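Riding the tram with shopping, strollers and bikes: tips for line 4 passengers

Getting a week's groceries home by tram is easier with a little planning. These tips were put together from letters sent in by passengers on the Voldale network, with some additions from our drivers.

Before you leave home

Pack two medium bags instead of one large one. A bag that fits between your feet stays upright when the tram brakes, and it keeps the aisle open for people getting off. Backpacks should come off your shoulders before you board.

Put a flat piece of stiff cardboard in the bottom of a cloth bag. Jars and cartons stand better on it, and the bag won't sag when you set it on the floor.

Check the battery on your phone if your ticket is on it. Inspectors can't read a dead screen. The paper 4-trip card is sold at every stop with a ticket machine and works as a backup.

Boarding

Low-floor trams have the stroller and wheelchair symbol on the second door. Wait beside that door, not in front of it. Fold a shopping cart's handle down before you lift the cart in.

Strollers go in backward, large wheels first. Set the brake as soon as you are in the bay, and keep one hand on the handle through the curve at Mirzaei Square. Tyson Fehr, a driver on the line, asks parents to press the blue button one stop early so he knows to hold the doors.
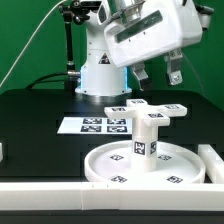
White arm on its pedestal, with the warning label on the front.

Bikes are allowed outside the morning rush, which ends at 9:15. One bike per bay. Stand it against the wall side and turn the pedal so it points down, or it will catch coats.

On the way

Keep frozen food in the middle of the bag with the cold drinks packed against it. A folded newspaper on top helps on a long ride. From the Sulevham terminus to the center takes 40 minutes, and ice cream will not last that long in July without an insulated bag.

Wet umbrellas belong in a plastic sleeve or an old bread bag. Keep one in your coat pocket from October on.

If you are standing, face the direction of travel with your feet apart and hold the vertical pole at chest height. The overhead straps are harder on the shoulder if you're carrying something in the other hand.

Getting gum and grease off clothes

Door tracks are greased regularly, and the grease does find its way onto pant legs. Scrape off what you can with a spoon, work in a drop of dish soap, leave it for 15 minutes and rinse with warm water. Repeat before it goes in the dryer. For gum, put the clothing in the freezer for an hour and snap the gum off.

Lost items

Things left on board are taken to the Prarent depot at the end of the shift. Call before you go, and have the route and the time ready. Gloves are kept until March, keys and glasses for a full year.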